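印刷 | メールで送る
読了時間 4分

開発ノート 8月 「Inunberg」評議会フェーズの調整

版:内部ビルド40
記入:Olaia Soler
確認:Wafula Ogola

1. 目的

歴史シミュレーション「Inunberg」の評議会フェーズで、説得コマンドが強すぎる件の切り分け。前回のビルドでは、序盤に港湾派へ説得を2回通すと、以後の採決がほぼ固定される。教室利用を想定した50分枠では、後半の選択肢がほとんど使われないまま終わる。原因が初期値にあるのか、派閥間の伝播にあるのかを見る。

2. 条件

自動対戦1000回。乱数の種は連番。プレイヤー側の方針は「説得優先」「譲歩優先」「無作為」の三種を順に割り当て。難易度は標準、イベントカードは全種有効。ログは採決ごとの支持値、派閥の離反、終了時の結末コードのみ保存。対話文の表示は切ってある。

派閥データはVörösの改訂表を使用。旧表との差は、内陸派の初期支持値と、書記官の発言順だけ。

3. 結果

・説得優先では、第一採決の時点で港湾派の支持値が上限に張りつく。その後の離反なし。
・譲歩優先では結末が分散する。連合成立、決裂、専制の三系統がそろって出る。
・無作為は決裂に偏る。想定内。
・内陸派の初期値を旧表に戻しても、説得優先の傾向は変わらない。初期値は主因ではない。
・伝播係数を半分にすると、張りつきが第三採決まで遅れる。消えはしない。

伝播の計算を追うと、上限で切る前の値が隣接派閥へ渡されていた。表示上は上限なのに、内部では超過分が残って次の採決にも加算される。Bravoが以前書いた注釈に「切り捨ては表示側で行う」とあり、当時の仕様どおりの動作。派閥が三つだった頃は問題が表に出なかったと思われる。 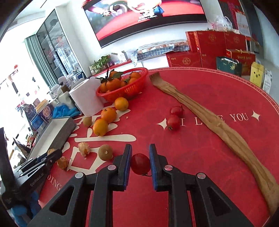
4. 修正案

案A:伝播の前に上限処理を入れる。変更は一か所で済む。ただし譲歩優先の専制ルートが、超過分を前提に組まれている可能性がある。要確認。

案B:超過分を「反発」として別の変数に積み、一定値で離反イベントを起こす。史料の扱いとしてはこちらが自然。評議会議事録の章に対応する文面もある。画面側の追加が必要で、Villalobosの工数次第。

当面は案Aで進める。案Bは分岐だけ切っておく。

5. 案Aの仮適用

手元で適用し、同じ種で再実行。説得優先でも第二採決以降に離反が出るようになった。専制ルートは到達可能だが、条件文の一つが真にならない。支持値の比較が「より大きい」になっており、上限ちょうどでは通らない。「以上」に直して到達を確認。セーブデータの互換は未検証。旧ビルドの保存値には超過分がそのまま入っているので、読み込み時に丸める処理が要る。

チュートリアルの台詞「港湾派を味方につければ勝ったも同然です」は、修正後の挙動と合わない。差し替え文は未定。

6. 残件

・読み込み時の丸め処理(Ogola)
・専制ルートの条件文、他に同型の比較がないか検索(Soler)
・議事録章の文面と離反イベントの対応表(Vörös)
・反発値の表示位置、上段か派閥欄か(Villalobos)
・Steltov版エンジンで同じ計算を使っているか、Bravoに問い合わせ

追記:英語版の結末文で、決裂と専制の見出しが入れ替わっていた。文字列表の行ずれ。直して登録済み。日本語版とスペイン語版は正常。

追記2:Ogolaより、自動対戦のログに書記官の発言順が残っていないとの指摘。改訂表の影響を見るには必要なので、次回から出力に加える。

最近のノート
・Nwankwo章:税率イベントの発生条件
・地図画面の読み込み時間、計測の続き
・教員用ガイドの用語統一
・Elton街道シナリオ 勝利条件の見直し
・音声なし環境での字幕表示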